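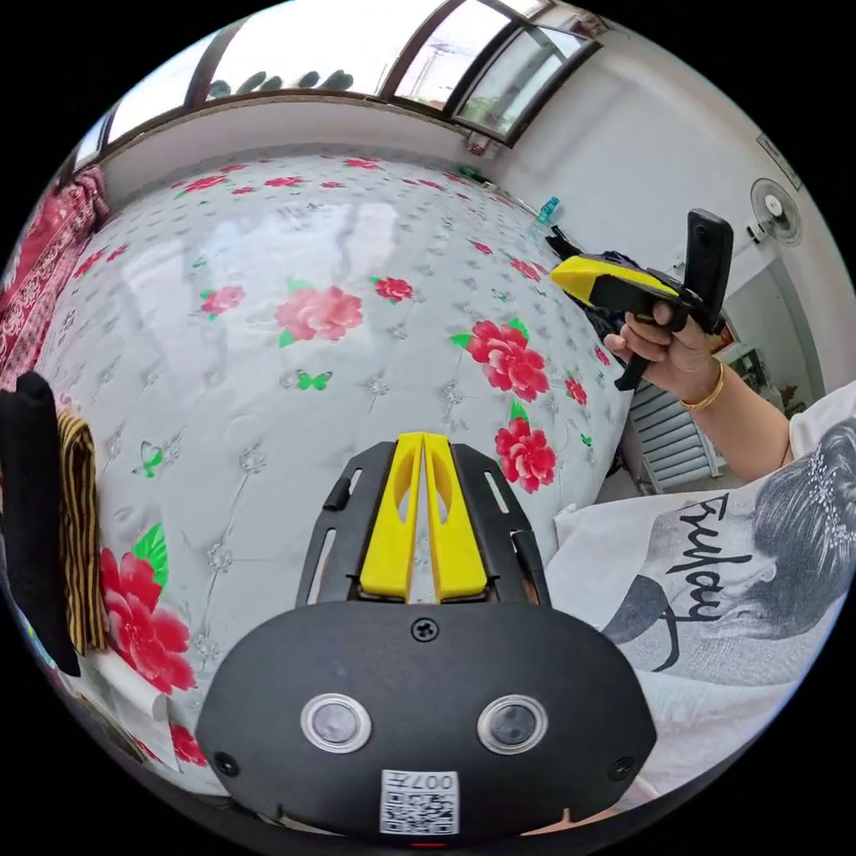
Folding on the bed, part 2

By Karine Fortin | April | 4 comments

A bed is a poor folding table. It is too low, the surface gives, and a quilted cover has enough texture to drag on knits. I keep using ours because it is the largest flat area in the apartment and it sits under the window, where I can tell black from navy.

The mattress has a white quilted surface with peonies on it, pink and red, and small green butterflies between them. The print is useful. Dark items show up against the white, lint included, and I line up hems with the rows of quilting. A plain gray cover did neither.

Current procedure:

Blankets and towels go to the left side first. They are bulky and need the fewest folds. The red blanket stays along that edge as a stop, so nothing slides to the floor.

Black items come next, one at a time. Pick up near the middle, let the cloth hang, find a corner, then lay it down and flatten from the center outward.
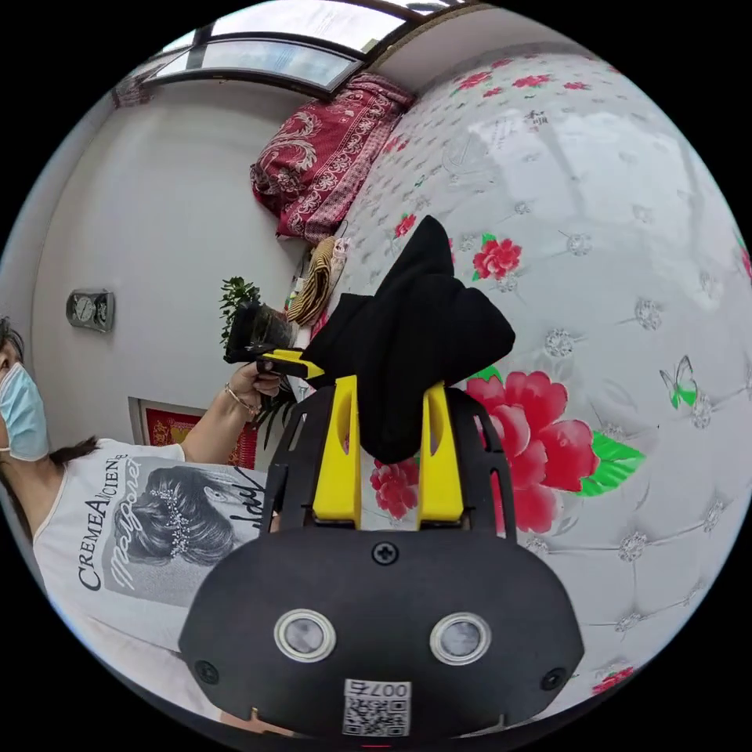 Thin black fabric is the slowest category. It bunches at the point where it is held and the seams are hard to find, so I allow 21 seconds per piece against 17 for a striped towel. Stripes give you a fold line for free.

T-shirts with large printed fronts get folded print side in. Abelardo Navarrete wrote after part 1 to say he rolls his. I tried rolling for a month in the Jellthorpe apartment and the prints creased in bands, so I went back to flat folds.

Water stays on the far edge of the mattress with the cap on.

Still unresolved: fitted sheets. I have a method that produces a rectangle, but the rectangle is never the same size twice. Measurements will go in part 3.

Share | 17 shares

This site uses cookies. By continuing to browse you accept our cookie policy.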